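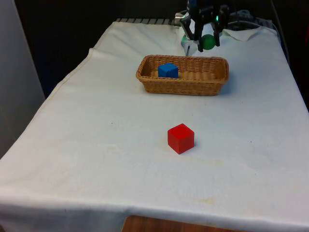 Figure 2. Sorting surface with cloth cover, wicker basket and colored objects.

Home Contents Figures References Cite

3.2 Table covering and container

All sorting sessions at the Tulska site used a table covered with an off-white cloth. The cloth was not ironed or stretched between sessions. Wrinkles and low folds were left as they fell, and faint stains were accepted as part of the surface (Figure 2). A cover was replaced only when a stain could be mistaken for an object in the color check described in Section 3.4.

The container was a rectangular woven basket with a low rim, set toward the back of the table with its long side running left to right. Two other containers, a Carkier tray and a Hapeta box, were tried in May and dropped. The tray reflected the overhead light, and the walls of the box hid small objects from the side.

The object set consisted of cubes and balls in plain colors. In Figure 2 the blue cube is in the basket, toward its left end, and the red cube is on the open cloth nearer the front. Start positions on the cloth were drawn from a list of 262 points. Points falling on the rolled fold at the front edge were excluded, as cubes placed there did not stand level.

Each cover was kept for 37 sessions unless replaced earlier. Placements were logged under the Prekari scheme, which records the object, its start point and the part of the basket in which it came to rest. The full log holds 3,000 placements. Of these, 35 were removed for missing start points.

Shares 35 | Comments 0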